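# The cow who wants you to have seconds

I've been collecting daft food adverts again, and this week's comes off the side of a Brolen delivery van that parked in front of me on Wednesday. A cow in a chef's hat, winking, ladling gravy over a plate of (I can only assume) her cousin.
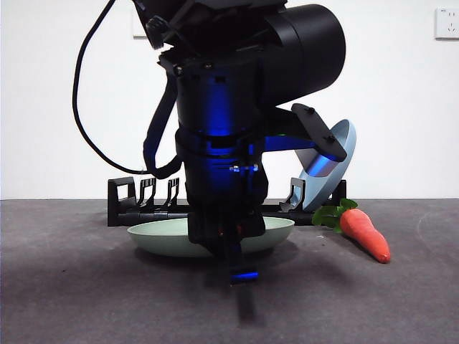
Surely she's just a cartoon, wrote Caro under my last post, and children know perfectly well that cows don't cook. Fair enough, Caro! I'm sure they do know. I knew it too when I was six, and I still believed for years that farm animals were broadly in favour of the whole arrangement, because every single one I saw on a packet was grinning.

That's what gets me about the van cow. She isn't only happy to be dinner, she's got a job in the kitchen. She's management! And the wink is aimed at us, the customers, as if we're all in on something together. I sat behind her at the lights for ages, trying to work out what she knew.

My favourite of the bunch is still the Stankevičius sausage tin, which I found at a car boot sale for 40p and now keep pens in. It has a pig on the lid with a napkin round his neck and a fork in his trotter, looking down at an empty plate. So is he waiting to eat, or is he late for something? I've shown it to lots of people and they all go "aww" first and then go a bit quiet.

Compare that with Nanimico, the noodle place by the station, who put a bowl of noodles on their sign. Just noodles! Steam coming off them. I walked straight in and had the mushroom ones, very good, slightly too much ginger.

Anyway, if you spot a smiling chicken on a bucket, or anything wearing its own sauce, do send it my way. I've got 16 waiting to go up already and a prawn in sunglasses that I really need to talk about.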